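Search the help pages
Go

Gripper lets markers twist when it lifts them - what am I missing?

Posted 3 Apr 2019 by Ursina Prantl

Hello all, and thank you in advance for your patience with a long-winded beginner. I've been building a pair of small printed arms at home, and I'd love to have them put pens and markers into a steel mug on the table. A ballpoint goes in fine most days. With a fat highlighter, though, the gripper takes hold nicely and then the marker slowly swivels between the fingers as the arm comes up.

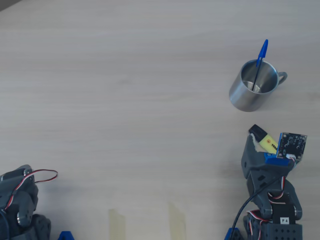 I've tried closing the gripper harder, but then the servo hums and I get nervous. I've also slowed the whole move down, which helped a little. Is it the fingers, the servo, or me?

Svenja Gruber

Oh, I remember this stage so well! My guess is you're picking it up too near one end. A marker is heavier on one side than you'd think, so find the spot where it balances on your finger and grab it there. After that, look at the pads. Soft rubber with a bit of width to it will hold a round barrel far better than bare plastic - wipe it with alcohol now and then, too. And please don't leave that servo humming. Close until it grips, then back off 4 steps.

Moleo

bigger servo. fixed mine

Kramer

I'd try Svenja's way first. A stronger servo on mine just bent the fingers. A shallow V cut into each one did the trick.

Related
Calibrating a wrist joint after a reprint
Servo wires rubbing at the elbow
Which filament for gripper fingers?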